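To: Vutetti Coast Accommodation Members List
From: Member Services, Trerkelico Visitor Association
Date: 24 October 2025
Subject: Re: Shuttle stops and beach access at Pillia Bay

Dear members,

Several properties have written in response to last week's notice on the Pillia Bay shuttle. The message quoted below covers most of the points raised, so we are replying to the whole list.

> We run a small guesthouse above the north end of Pillia Bay.
> The notice says the shuttle will no longer stop at the upper
> gate. Our guests use that stop to reach the sand without
> walking down the main road. Can you confirm where they should
> board, and whether the footpath past the old pier will stay
> open? We have 2 families arriving soon with strollers and
> would like to tell them something definite.

The upper gate stop has been withdrawn. The replacement is on Siddiqui Street, 400 meters downhill, beside the public restrooms. It has a bench and a level curb, and guests with strollers or wheelchairs should find boarding easier there than at the gate. The fare and the timetable are unchanged.

The footpath past the old pier remains open in daylight hours. The lower steps are closed for repair, and walkers should follow the ramp to the left of the pier — it comes out on the sand near the lifeguard station. Please do not direct guests to the track behind the boatyard, which crosses private land.

Members have also asked about beach chair permits. The town has set the limit for the central section at 197 chairs across all operators. Properties that placed chairs there last season must renew with the harbor office before the new season opens. The north and south ends are not affected.
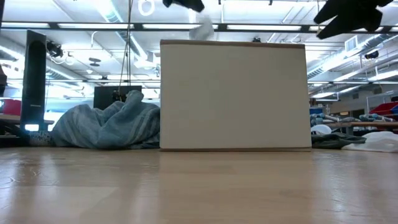

Printed copies of the revised beach map are ready for collection from our front desk in Vutetti. We ordered nearly 500, and each property may take one bundle. Earlier maps still show the upper gate stop and should be removed from guest rooms and lobbies.

Questions about the shuttle should be sent to this list, so that other members can read the answers. Permit questions go directly to the harbor office — we do not hold the application forms.

Sincerely,

Member Services
Trerkelico Visitor Association

To leave this list, reply with "remove" in the subject line.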